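Grakitz

Grakitz est un kit de préhension à deux doigts destiné aux bras robotiques légers, commercialisé par la société Grondora. Il comprend une pince électrique, un jeu de doigts interchangeables, un faisceau de câblage et une bibliothèque logicielle de commande. Le kit est vendu seul ou avec une prestation d'intégration, et vise principalement la manipulation d'objets domestiques et textiles par des laboratoires et de petits intégrateurs.

Historique

Le projet débute dans l'atelier de Grondora à Grallby, sous la direction de l'ingénieur Sverre Sjögren. La première version, dite « série A », reprenait une transmission à vis qui s'est révélée trop lente pour les cycles courts. Elle a été retirée du catalogue après la livraison de 781 exemplaires. La série B, seule produite à ce jour, utilise une transmission par pignon et crémaillère et un moteur sans balais. Le nom du produit n'a pas changé d'une série à l'autre, ce qui entraîne des confusions sur le marché de l'occasion : les doigts de la série A ne se montent pas sur les mors de la série B.

Caractéristiques

L'actionneur entraîne les deux doigts de façon symétrique. La force de serrage est réglable par logiciel jusqu'à 50 N, valeur que le constructeur déconseille de maintenir en continu. La commande accepte une consigne de position, de vitesse ou d'effort ; le passage de l'une à l'autre impose un arrêt de l'axe.

Le faisceau réunit l'alimentation et le bus de communication. Il doit conserver une boucle libre au niveau du poignet, faute de quoi les rotations répétées fatiguent la gaine près du connecteur. Le fabricant fournit trois longueurs, la plus courte étant réservée aux bras de table.

Les doigts sont fixés par vis et se remplacent sans démontage du carter. Après tout remplacement, une prise d'origine est nécessaire : la pince se ferme à faible effort, enregistre la butée, puis s'ouvre complètement.

Utilisation sur textiles

La saisie d'articles souples est l'application la plus documentée du kit. L'objet est posé sur une surface plane ou faiblement rembourrée, puis abordé doigts ouverts. La notice distingue la prise par le bord, la prise par un pli et la prise par un élément rigide cousu, par exemple une fermeture à glissière. La dernière donne la position la plus répétable, mais elle suppose que l'élément soit détecté par la vision.

Sur un support rembourré, la hauteur de contact varie avec l'enfoncement du tissu. La descente s'effectue alors en consigne d'effort, à vitesse réduite. Un support de teinte unie et un article nettement plus clair facilitent la segmentation – condition souvent réunie lors des essais sur assise grise avec des articles blancs. 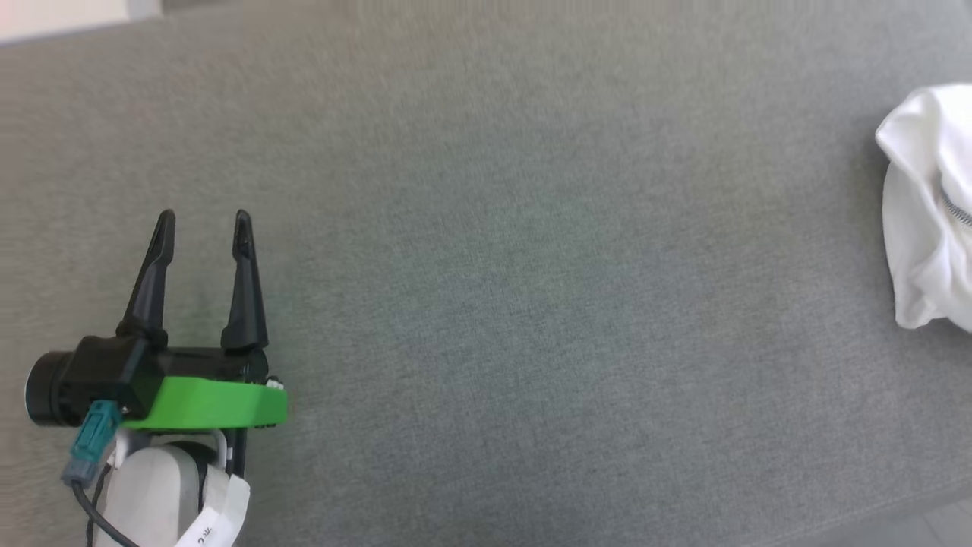 Prestation d'intégration

Grondora propose un service d'installation assuré depuis Grallby et, pour l'Europe du Sud-Est et la Turquie, depuis une antenne située dans le quartier de Kurtuluş, à Istanbul. La prestation couvre le montage mécanique, le réglage des butées et la validation d'un cycle de saisie défini par le client. Elle dure quelque 20 heures, hors transport. La formation des opérateurs fait l'objet d'un devis séparé.

Réception et limites

Jocelyn Tolentino, auteure d'un comparatif de préhenseurs légers, relève la bonne tenue de la consigne d'effort à basse vitesse et la facilité de remplacement des doigts. Elle juge en revanche la documentation du bus incomplète – plusieurs codes d'erreur n'y figurent pas – et regrette l'absence de capteur tactile en standard. Le glissement d'un tissu fin entre les doigts n'est donc pas détecté par la pince elle-même, et doit être déduit de l'image ou de la course résiduelle.

Le kit ne dispose d'aucun indice de protection contre les projections d'eau. Son emploi sur linge mouillé est exclu de la garantie.

Voir aussi

Préhenseur
Manipulation d'objets déformables
Commande en effort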